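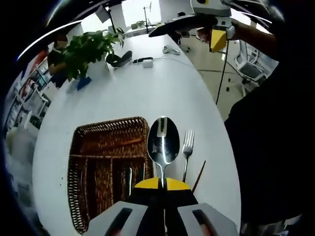

Cutlery table, hand-held gripper at the spoon. Wicker basket to the left, fork and chopstick to the right.

Home | Diary | Bench notes | Links | Contact

2022-06-05

Back from the open day at Fladus. Writing this up tonight while I can still read my notes.

I went mainly for the palletising cell, which was switched off. A card on the fence said it would run on the hour, and at eleven a man came out and said it would run after lunch. I had a look at the guarding and the cable routing instead. The routing is tidy. The light curtain is mounted lower than I would like, but I did not have a tape with me.

The part worth the train fare was upstairs, in the room they call Pimentel. They name the rooms after former customers. Two long talks were timetabled there and I skipped both for the table work, where people sort cutlery with grippers held in the hand. No arm is involved at this stage. The operator does the job, the gripper records the motion and the opening of the fingers, and the arm is meant to learn from it later. Washington Holanda was in charge of the session and answered questions without slides.

The task is to move spoons, forks and chopsticks into a divided basket. It sounds trivial and is a decent test. A spoon has a curved bowl and a narrow handle, so the grip has to be taken on the handle and kept square. Chopsticks are thin and roll between the fingers if the two tips do not meet evenly. Then the thing has to go into a compartment not much wider than the tips themselves. Woven wicker makes it worse, as a fork tine will catch in the weave. I asked why not a plastic tray. Holanda said they had used one in March and the results did not carry over to anything else.

The tips are yellow and wedge-shaped, on light grey fingers. He said they are cast in-house from a soft compound and changed every 200 grasps, earlier if the edge has rounded. I asked how they judge the edge. By thumb, was the answer. I would want a gauge for that.

Polished steel is the other difficulty. The bowl of a spoon is a small convex mirror and shows the camera the whole room, window included. Their first method looked for the outline of the object and was thrown by the bright streak of the window moving over the bowl as the gripper came in. They have not drawn the blinds. Holanda's view is that a kitchen has windows and the software will have to put up with them. I agree with him in principle, though I would have drawn the blinds for the first month and opened them later.

Visitors were allowed a go. I had 8 attempts. Two failures, both chopsticks, both my fault for closing before the tips were level with the table. The trigger has a longer travel than it looks and most of the closing happens in the last third. The weight is forward of the hand and my wrist noticed by the end. After a few tries I stopped looking at my hand and looked only at the tips, and the placing got better at once. Holanda said most people do the same, and that recordings from before that point are thrown away.

Points to follow up:
– Whether they record force or only finger opening. I understood opening only, but the room was noisy.
– Time lag between the camera and the finger reading. He gave a figure and I did not write it down.
– How they treat a drop. Kept and marked, I think – worth checking.

Lunch was in the yard. Met Nivaldo Bragança in the queue, whom I had last seen when he was at Farell doing feeder bowls. He now looks after the test benches at Calora and had come about the same table. His people have to load small brass fittings into trays and he wanted to know if the hand-held method would stand up to oily parts. I doubt it with those tips. He took a spare pair away in a sandwich bag to try.

The palletising cell ran at 2 in the end. It did four layers, stopped on a vacuum fault at the start of the fifth, and was reset from the panel. Cause given as a worn cup. Plausible, the fault came on lifting and the boxes were dusty.

Left at half past three. Train on time, no seat until the second stop. Must write to Holanda about the lag figure, and look out my own notes on tip wear, which are in the blue folder or possibly at work.

Last updated: Sunday evening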